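Sound and Everyday Listening
Handout for session 5: Why loud is not simple
Notes by Aba Dankwa

Hello again, everyone, and thank you for the lovely discussion last time, which ran on so long that we never reached the decibel at all. I have put that part first today so it can't be squeezed out a second time!

The decibel compares one sound with another. It is a ratio squashed onto a handy scale, and the squashing is what trips people up. Adding 10 dB means ten times the sound power, but to most listeners it seems only twice as loud. Adding 3 dB doubles the power, and many of you would barely notice it if I did it slowly while talking (I may well try this on you).

Please work through the following before we meet. A small speaker gives 70 dB at one metre in the open air. What would you expect at two metres? At four? Remember that each doubling of distance takes away 6 dB, so long as there are no walls to send the sound back. Gregor Semple asked what happens in a tiled bathroom, and I'd like him to tell us what he found when he tried it.

On to pitch. Frequency is counted in hertz, and a tone of 160 Hz sits comfortably in the range of many speaking voices. Its octave is 320 Hz, and the one above that is 640 Hz. Our ears do best somewhat higher up, between 2,000 and 5,000 Hz, so a low hum has to be a good deal stronger than a whistle before the two seem equally loud. 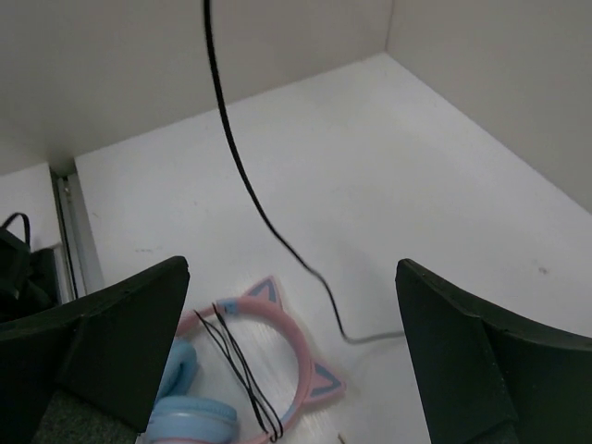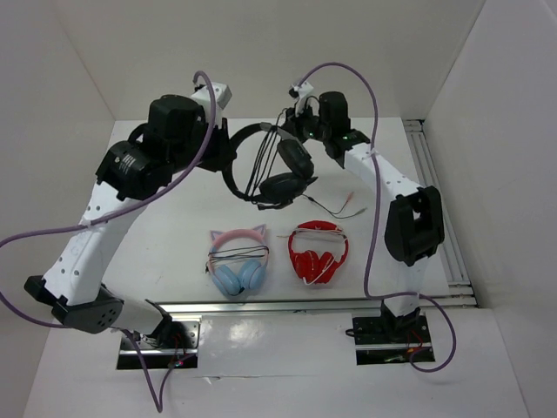 First picture: children's headphones with cat ears. Second picture: the white table and its surrounding walls.

Now to listening dose, where loudness and time have to be thought of together. A common rule in workplaces halves the allowed time for every 3 dB added. If eight hours is the limit at 85 dB, then it is four hours at 88 dB and two at 91 dB. Carry the table on yourselves as far as 100 dB and see how quickly the time shrinks. I found it quite sobering the first time I did it.

Reading: the chapter on hearing in Haiyan Wei's course booklet, leaving out the boxed section on bone conduction, as we come back to that in May. Florin Anghel has kindly offered to bring his sound meter, so do bring something noisy from home, and a pencil.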